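Divided storage bin, large, grey — review after a proper stint of use

Last updated: 16 Jul 2023

Bought 2 of these in April, the big rectangular grey ones with the wall across. Sold by Drelen, delivered by a firm called Salgado who rang ahead, which was nice. Writing this in a break so excuse the state of it.

Short version: good bin, poor finish. Would buy again but with my eyes open.

What I wanted was one bin doing the job of two. Bigger side for the mixed bits that get picked through all day, smaller side for whatever I don't want getting lost among them. Had been using two seperate tubs pushed together and they crept apart, things fell down the gap, you know how it goes.

Size first. It's big. Measure before ordering. Yamila Bustos had told me to and I didn't, so the first one spent an afternoon in the corridor while I shifted shelving. The shop page gives the outside size only. Inside is less, obviously, and the dividing wall eats a bit more.

The wall is the best thing about it. Doesn't wobble, doesn't lift out when you don't want it to, and stuff stays on its own side. I was expecting a flimsy insert. Leaned on it by accident in the first week, nothing. Full marks there.

The back part is less use than I hoped. Seems shallow next to the front. Fine for flat things, small boxes, the odd packet. Tall stuff, forget it. Nuno Carrilho has the same bin and keeps his turned the other way round so the small part is nearest him. Tried that, went back. Matter of taste.

Cleaning. Crumbs and little chips gather at the bottom of the back part and a cloth just pushes them along. Small brush and then the hoover nozzle. Once a week is plenty, I do it less. The front is easier, you can get your whole arm in.

Now the finish. The white on the wall doesn't last where things rub. It's gone ragged along the bottom and there's scuffed grey under it, plus a squiggly scratch that bothers me more than it should.

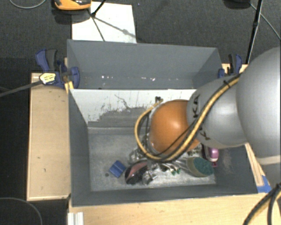 Emailed Drelen about the wear and got a reply from a Sandro Fiore, polite enough, who said marks from use aren't covered. Fair, I suppose. He offered touch-up paint at a price I won't repeat. Left it. The floor of the front part is all scrapes and streaks as well by now but on a floor I don't care. Holds things just the same.

One more moan — the edges. Not sharp exactly, but I wear gloves for moving it when it's full. Better still get a second person. Eduardo Cordeiro and I carry ours between us and even then we stop halfway.

Looked at the Cirkevness one before buying. Lighter, cheaper, no wall. If you don't need the wall get that and save your money.

Marks: strength very good, layout good, finish poor, price a bit steep. Mine stays where it is. The second one is going to Salvador Aguiar next door, he's been asking for it since the day it came and he can paint it himself.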